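About Clarance Residential Services

Clarance provides housekeeping and laundry services to serviced apartments, staff residences and small hotels. The company was founded in Jesen and now employs 90 people across 3 sites. Our staff change beds, collect and sort clothing, run the laundry rooms and prepare accommodation for the next guest.

In October we began to introduce humanoid robots into part of this work under a programme called Sirko. The first tasks chosen were those our staff had asked us to look at: bending to low baskets, gathering clothing from rooms and handling heavy bedding.
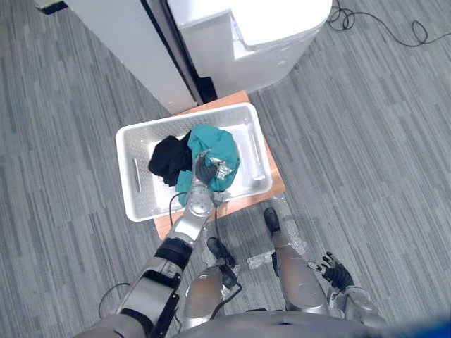
Clarance Operations Office
Apr 5, 2023

Sirko was agreed with staff representatives before any equipment was ordered. Its terms are set out in a written agreement, which every employee received and which remains open to comment. No post has been removed as a result of the programme, and hours are reviewed with each team every quarter.

The work itself has been divided again. Handling garments and bedding is being taught to the robots one movement at a time, under the direction of housekeepers who know the task well. A duvet must be lifted at the corner before what lies beneath it can be reached, and a shirt left on a bed rarely lies flat. Such details were seldom written down in the past. They are now recorded by the people who do the work, and time spent on this is paid at the supervisor rate.

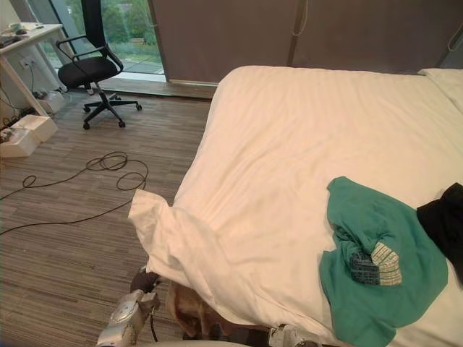
What has changed for our staff

Eight housekeepers have moved to the new role of room technician, and their training is provided at our Sturkus site. They prepare each room, set the robot its task, check the result and finish by hand whatever needs finishing. They also look after the equipment – the fingertip pads in particular are inspected at the start of each shift. 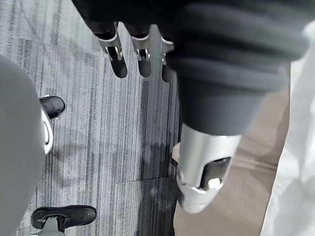
Training in this role is open to all employees who have completed their probation, and previous technical experience is not required. Those who prefer to remain in general housekeeping may do so on their existing terms and pay.

Some concerns remain. Several colleagues have told us that the pace of a room feels different when part of it is done by a machine, and that they miss working in pairs. We have therefore kept paired shifts at Jesen and will discuss the arrangement again with the team there.

Clients are informed before a robot is used in their building and may decline without any change to the service or its price. Enquiries about Sirko, from clients or from applicants, should be sent to the Operations Office at Jesen.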